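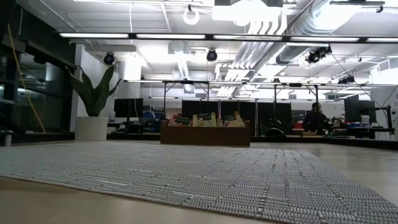
1/ Snack table, August edition. New place for it: the end table by the big window, next to the plant. It used to live in the Plotcombe room, and people in meetings got tired of the door opening.

2/ The wooden box is the one the Stendard sample order came in. I sanded the inside and gave it 2 coats of oil. It's low enough that you can see what's left without digging.

3/ Sorting is by packet. Red ones on the left, tan and yellow in the middle, beige on the right. If you finish a kind, leave the gap. Don't spread the others out to fill it or I won't know to reorder.

4/ The gray woven mat stays on the table. It was bought for crumbs and it takes most of the surface. Shake it out over the trash, don't wipe it. A wet cloth pushes everything down into the weave.

5/ Last month we went through 94 packets. Khokhar delivers on the 23rd, so if things look thin the week before, that's why.

6/ Someone asked about fruit. We tried it in spring and most of it went soft. I'd do it again if 3 people sign up to take the leftovers home.

7/ Plant gets water from me only. Please don't pour the end of your drink in it.

8/ Requests go in the Stanora channel under "kitchen." I read it before 10 a.m. and place the order after lunch.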